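4.3 Packing small goods: what the Girura arm can do today

The Girura sorting programme was tested at our Drillthorpe workshop with 1,176 packets. It can help with unpacking the shopping or filling an order basket, but please do not expect the speed of a person.

1. Put the basket at the far left corner of the table.
2. Lay the goods flat, up to 10 in one batch.
3. Select PACK and press Start.
4. Stay near the table until the first batch is finished.

Note: Batches of mixed shapes need the slow mode. 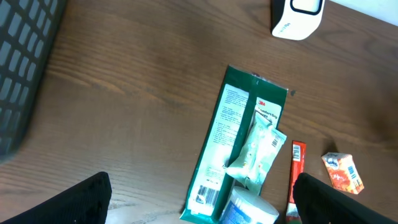 Soft packaging is still the hardest part of this work. A box keeps its shape when the fingers close, but a packet can fold or slide. Goods lying on each other are a second difficulty: when a pale green packet rests on a larger green package, the programme may take both as one item. Separate them by hand before you press Start. Thin stick packets should have bare table on both sides.

Caution: Do not reach between the fingers during a batch. Press Pause first and wait for the tone.

5. If an item is refused two times, remove it and pack it yourself.
6. Write the refused item in the log, so that the Georgiou service desk in Gevville can add it to the next update.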